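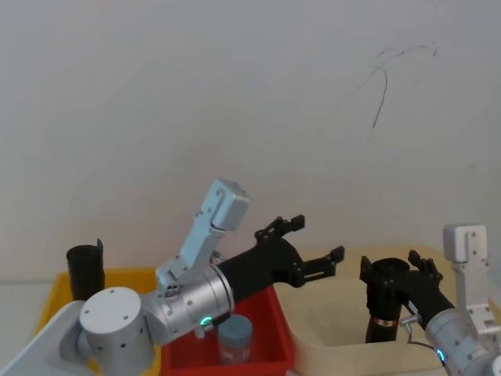 ## 6. Comparing two grippers on the Miranda bench

This is the fun part of the guide: both arms are bolted down, the Fikix controller is talking to them, and you finally get to try the jaws on real objects! Set out three bins side by side within reach of both arms. We like yellow, red and a wide cream one, as the colours are easy to tell apart on the camera feed. Tall black cylinders make a good first object, and small capped jars are a lovely challenge once you've got your eye in.

1. Check that the ring light on each wrist is green.
2. Load the `drumon_pick` profile and set the jaw speed to 300.
3. Lower the gripper over the cylinder until the fingers are well below its top.
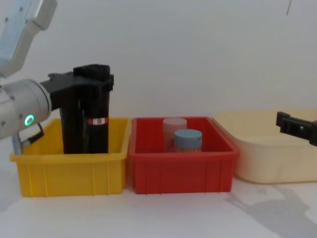 4. Close at the lowest force, lift slowly, and go up one force step at a time if it slips.
5. Carry the object to the cream bin, release, and write the force in the Grotham log sheet.
6. Do seven runs, then repeat the lot with the other arm.

> **Caution:** Keep your hands out of the bins while either arm is powered.

**Note:** If the controller shows error 227, open both jaws fully and start again from step 2.

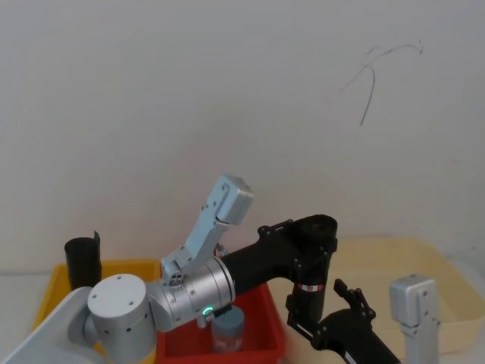

*Fig. 7: Black gripper with jaws open near the edge of the beige tray.*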